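Packers and sorters wanted, Milden unit, February start

Zaugg Findings, jewellery and keyring parts

Busy spell coming up and we need hands. Small parts, lots of them, good light, decent chairs. No experience needed, you'll be shown on your first morning.

What you'd be doing
Sorting clasps, jump rings, clips and springs into trays. Threading sample rings for the shops. Checking for bent ones. Bagging in 16s, labelling, boxing. Some tidying of benches at the end of shift, everyone does their own.

Hours
8.30 to 2.30, half hour paid break. Four month contract, might get extended, cant promise. Kettle and fridge on site, parking round the back, the 364 bus stops at the gate.

Who suits it
Steady fingers, patience, ok sitting for a good while. Reading glasses if you use them, bring them. No long loose sleeves please. English doesn't have to be perfect, Mirta and Joaquín on the benches both speak Spanish.

Trial task
Paid, one hour. You get a mixed tub of 300 pieces and sort it by type, then make up one sample ring. Big silver split ring, long wire clips on it, small lobster-style hooks, jump rings and little springs side by side. Speed isnt marked, we look at whether its right. 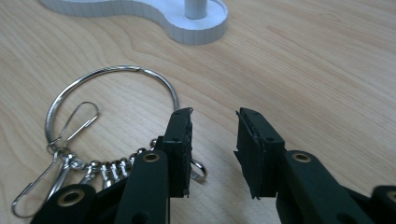 How to apply
Short note to Graciela Medina at the Milden office, quote ref 2865. Say when you can start and wich mornings you can do a trial. CV if you have one, a few lines is fine if not. Or drop in before noon and ask for Gülizar Uçar.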